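The Skorevberg rooms

The contract with Larovura specified 767 accepted examples of a garment being folded on a soft surface. The word "accepted" was defined on page two. An example was accepted if it began with the garment flat, ended with the garment folded, and contained no pause longer than four seconds. Nurhan Duman had written the definition herself, in April, at a desk, and had since come to dislike it.

By the second week at Skorevberg the count stood at 704.

The hotel had closed for the season and let them have the upper floor at a low rate. Each room was used until the reviewers at Halonen reported that its examples had become too alike, and then the equipment was moved along the corridor. Halonen measured likeness with a figure between zero and one. Nurhan did not know how the figure was calculated. Svenja Koller claimed to know, but gave a different account each time.

Svenja operated. She sat on a low stool by the door with the control handles on her knees and watched the wrist view on a monitor. Nurhan laid out the garment, stepped back behind the line of tape and said "clear". Svenja said "recording". Between those two words and the word "stop" neither of them was supposed to speak, although sound was not recorded.

"Which one?" Svenja asked.

"The black one. FREE."

Garments were logged by their print where they had one and by a number where they did not. The black T-shirt had come in a bag from a charity shop in the valley and had been folded 85 times. It was the best garment in the set. The cotton was heavy enough to stay where it was put, and the learning system, when it was tested on the first batch, had folded it almost properly while failing on everything else. Halonen had asked for fewer examples of it. Larovura had asked for more.

Nurhan spread it on the duvet and did not smooth the duvet first. That was a rule too. One sleeve had turned over on itself and she left it.

"Clear."
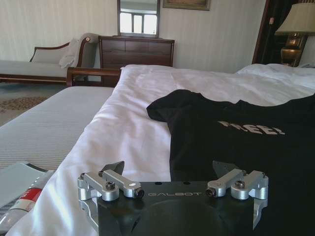
Wrist view, start position. Garment: FREE!

"Recording."

The arm came down. Svenja worked in the usual order: near sleeve, far sleeve, hem to collar. The fingertips closed on the near sleeve, lifted it, carried it across and let go. The far sleeve took two attempts. A failed grasp was permitted as long as it was followed by a successful one; the system was thought to learn something from the correction. At the hem she stopped.

Nurhan watched the clock on the laptop. Two seconds. Three. Four. Five.

"Stop," said Nurhan. "That's a reject."

"I know."

"Was it the handle?"

"No, the handle's fine." Svenja flexed her right hand and put it back on the grip. "I was deciding where to take it from. There was a crease under the hem and I could go left of it or right of it. I wanted to think about it."

Nurhan entered the reject. The form offered 13 reasons, in a list supplied by Getent, who had built the logging software for warehouses and had changed very little of it. She read down the list. Operator error. Dropped item. Obstruction. Power. There was no entry for thinking. She chose "other" and the form asked her for a comment.

She typed: pause before hem, operator choosing. Then she sat with the cursor after the last word.

"Do you stop there often?" she asked.

"At the hem? Every time. I just do it faster than four seconds."

"So in all the accepted ones there's a pause."

"A short one."

"And the system copies it."

"It copies the stopping," Svenja said. "I've seen the test clips. It gets to the hem and waits for a second and a half, very neatly, and then it goes left. It always goes left."

Nurhan opened the definition on page two and read it again. It was clear and there were no spelling mistakes in it. She considered raising the limit to eight seconds, which would mean writing to Larovura, who would write to Halonen, and the reply would arrive after the rooms had been given back. She closed it.

She went over to the bed, took the shirt by the shoulders and shook it out. It came down a little further to the left this time, with both sleeves out and a fold across the neck. She stepped behind the tape.

"Take it from the right, if you like," she said.

"Is that an instruction?"

"It's a comment."

Svenja moved the stool forward by the width of one leg and settled the handles on her knees.

"Clear," said Nurhan.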